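Flunness two-arm kitting: gripper comparison
README for the July release
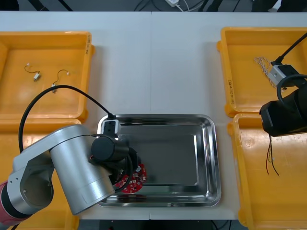 Left gripper with a round red board over the steel tray, fixed camera.

What this is

Flunness is a set of recordings made while we compared two finger sets on a two-arm bench. The task is kitting small electronics: boards and short wire harnesses go from the yellow side trays into a steel tray in the middle. We wanted to know which fingers to keep for the longer Gredlow runs, and the recordings were good enough to share.

There are 1225 episodes. Of these, 357 were set aside for testing and should not be used for training. Each episode is one attempt at moving one part, whether or not the part ended up where it should.

Finger sets

phetsri - flat pads with a thin soft layer. Good on boards, poor on single wires.
weltetti - narrow tips with a shallow groove. Better on wires and connectors, but a round board can turn in the grip if it is picked up off center.

Both arms always carry the same finger set within a session. We did not try mixed pairs. Grip force was left at one setting for each finger set, chosen by hand before recording started.

Parts

Round boards with components fitted
Thin black wire harnesses with small white connectors
Two-wire leads, black and red
Bundled harnesses

The bundled harnesses gave the most trouble. Both finger sets would often catch one strand and drag the rest.

Files

episodes/ - one folder per attempt, with video, joint positions and gripper opening
splits/train.txt and splits/test.txt - episode numbers, one per line
labels.csv - episode number, finger set, arm used, part type, result
notes/ - session notes as plain text, lightly cleaned up

The result column has four values: placed, dropped, missed and stopped. "Stopped" means the operator ended the attempt by hand. "Dropped" covers any part that left the gripper before it was over the steel tray, even if it was picked up again later.

Camera

The fixed camera was not moved between finger sets. Its view leaves out part of the outer trays, so a pick close to the outer edge may be hard to follow on video. Use the joint positions for those.

The steel tray is shiny and picks up the ceiling light. Our first part detector took the bright streaks for parts. We kept the tray and masked the rim in software. The video in this release is unmasked.

Known problems

In 43 episodes the gripper opening was logged late. They are marked late_grip in labels.csv. The video is fine.

Cable loops near the wrists sometimes pass in front of the part. No frames were removed for this.

Sessions 1 to 16 used an older controller setting that closes the fingers more slowly. Do not compare pick times from those sessions with later ones. Placement results are still usable.

The Saturday session has no notes file.

Comparing results

Please report boards and wires separately. A single combined score hides most of the difference between the finger sets, and the mix of parts is not even across sessions.

Contact

Samran Thongdee - recordings, controller settings
Saron Negussie - labels, splits, corrections

Send label corrections with the episode number and the value you think is right. Accepted fixes go into the next release and are listed in notes/changes.txt.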